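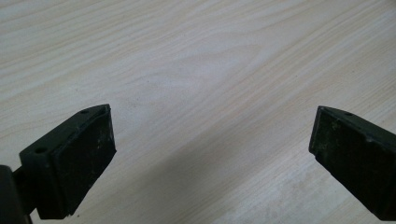

1. Status at the end of the reporting period

This report covers the second production phase of Rirodau, the three-part stage and sound work supported under the new repertoire grant. It is submitted by Astus, the producing company, and follows the headings in the grant agreement. Date of submission: 29/09/2021.

Part One (The Ferry) is finished and has been performed in full for an invited audience. Part Two (The Salt House) is complete in script and score, with staging set for four of its six scenes. Part Three has a full outline and a first draft of the opening chorus. The agreement called for all six scenes of Part Two to be staged by now, so we are two scenes behind.

2. Script

Folasade Anozie delivered the third draft of Part Two on schedule. The main change is to the role of the Keeper, who in earlier drafts narrated events from outside the house and now lives in it. This removed two monologues and added one scene for the Keeper and the youngest sister. The running time of Part Two is now 80 minutes, down from 100.

The cut affects Part One in one place. A line in the final scene of The Ferry referred to the Keeper's tower, and the tower no longer exists. The line has been rewritten and the performing script reissued to the cast. Older copies should be discarded.

The draft of Part Three will open at the point where the sisters have divided the house between them. Anozie has asked to hold the ending until Part Two has been run from start to finish. We agree with this and have moved the first full draft of Part Three to the next period.

3. Music and sound

Sérgio Aguiar has completed the score for Part Two. It uses the same five players as Part One, with the addition of a second bass clarinet in scenes three and five. The full score runs to 508 bars, not counting the repeats in the threshold music, which are open and cued from the stage.

Recorded sound was made at the Terport studio over two visits. The first produced the harbor material and most of the interior tones. The second was needed to replace the low bell recordings, which carried a hum from the building's ventilation. The replacements are clean and have been placed in the show file. Levels were set for the small hall and will have to be set again for the main stage.

One question is still open. The transition from scene four to scene five depends on a held chord under spoken text, and in the last music rehearsal the text could not be followed past the third row. Aguiar is preparing a thinner version of the passage — strings only, no winds. If that does not work, the text will move ahead of the chord.

4. Rehearsal and cast

There were 15 rehearsal sessions with the full cast. Onyekachi Ugwu directed all of them. Scenes one through four are staged and have been run in order twice. Scene five has been blocked as far as the entrance of the Keeper. Scene six has been read but not staged.

The delay comes from the recasting of the middle sister. The original performer withdrew after the second week for a longer engagement elsewhere, and Amarachi Ibrahim took over the role. She had seen Part One but had not worked on it, and four sessions planned for scenes five and six were used to bring her into the earlier material. She is now off book for everything staged.

5. Design

The set for Part Two reuses the platform and both ramps from Part One. The new element is the folding wall, supplied by Bako. It was delivered with the hinges on the wrong face and went back once. The corrected wall can be closed by two performers without crew, as the script requires. Its closing noise is still too loud for the end of scene two, and felt strips are on order.

Costumes for the three sisters are finished. The Keeper's coat is being recut to allow for the longer time on stage.

6. Budget

Spending is within the approved total. Studio costs were over their line on account of the second visit, and the difference was met from the travel line, which was underspent. No change to the payment schedule is requested. The itemized statement is in Annex B.

7. Next period

Scenes five and six of Part Two will be staged first, followed by a complete run with players. A sharing of Part Two is planned for March. The first full draft of Part Three is due to the company before that sharing and will be sent to the fund with the next report.

We ask the fund to confirm that the revised date for the staging of scenes five and six is acceptable under section 4 of the agreement.

Prepared by Chukwuemeka Bashir, producer, Astus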